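[povham-users] Re: planner stalls on replan with wrist cloud enabled

Print this message | E-mail this message

Date: 2026-02-08
From: Emiliano Olmedo

On the earlier message, MacBrayne list member wrote:
> We moved to the December build of Povham and now the
> planner hangs for a good 4 seconds whenever the wrist
> cloud updates mid-approach. Same launch file as before.
> Turning the voxel filter off makes it worse. Has anyone
> at Ekville seen this, or is it just our bench?

Not just your bench! We got bitten by the same thing, and I lost most of an afternoon blaming the network before I looked at the collision checker (my own fault, the log was practically yelling at me).

What's happening, as far as I can tell, is that the new build rebuilds the whole octree on every cloud message, where the old one only touched the cells that changed. If you're publishing the wrist cloud at full rate it never catches up, and the replan request just sits in the queue behind it. You can see it in the trace if you colour the spans by thread.

Two things helped us. First, throttle the cloud to one message every 500 ms while the arm is moving. Second, cap the cluster size at 3000 points before it goes to Drastetau for segmentation, because the big clusters were nearly always tabletop anyway. With both of those our replans are back under the timeout, and I've only had the one stall in 22 runs (and that one was me fat-fingering the frame name, so I'm not counting it).

Small bottles lying down are still a pain, mind you. The segmenter is happy enough with upright ones but the grasp sampler keeps proposing silly angles for anything on its side. Bench as I've got it for the grasp tests:
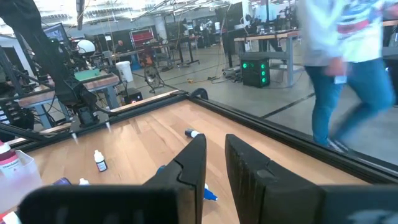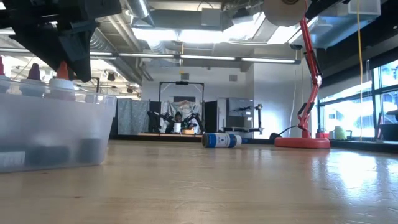 Does the throttle need to go in the driver config or in the planner's?

Put it in the planner's, under the cloud subscriber. The driver should keep publishing at full rate so your recordings stay complete.

I'll push my branch once I've cleaned up the debug prints, there are a lot of them.

Cheers,
Emiliano

This archive uses cookies to remember your display settings. By continuing to browse you agree to their use.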